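Cumura Wedding Planner Binder: a review from a bride who is finally done with it

My cousin Yatziri Barajas pressed this binder into my hands the week after I got engaged, and I have to admit I groaned a little. I already had a spreadsheet, two phone apps and a shoebox full of business cards, and the last thing I wanted was one more place to write things down (or lose them!). Well, eight months and one very happy July wedding later, I'm writing this to say she was right, and she has been very gracious about it.

The binder is big. It has 576 pages if you get the full set, and my advice is to take half of them out the first evening and put them in a drawer. We had 40 guests. We did not need the seating grids, the shuttle schedule or the long section on hotel blocks, and once those were gone the whole thing closed properly and fit in my tote bag.

What I loved most was the budget section. Every vendor gets a page with the deposit, the balance and the date it's due, and there's a running total at the front that you fill in with pencil. Uriel, my husband now, is not a paperwork person at all, and even he took to it. We caught a $1000 balance for the hall in Devitbridge that I had written down in one app and completely forgotten in the other.

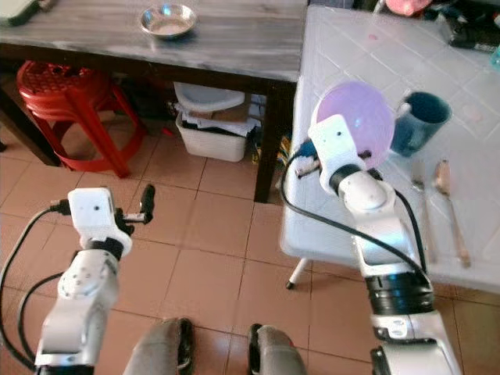 The pockets are the weak part. They're thin, and two of mine split at the corner from nothing heavier than fabric swatches and the menu from Jaramillo, our caterer. I ended up swapping in some sturdier ones I had left over from Fustholm, and the holes lined up fine, so that was an easy fix. I also wish the guest list had more room for addresses, as I was writing sideways up the margin by the end!

I'd still buy it again for a friend, and I probably will. Mine is on the shelf next to the album, with the last thank-you notes checked off in green and one pressed flower stuck in the florist's page.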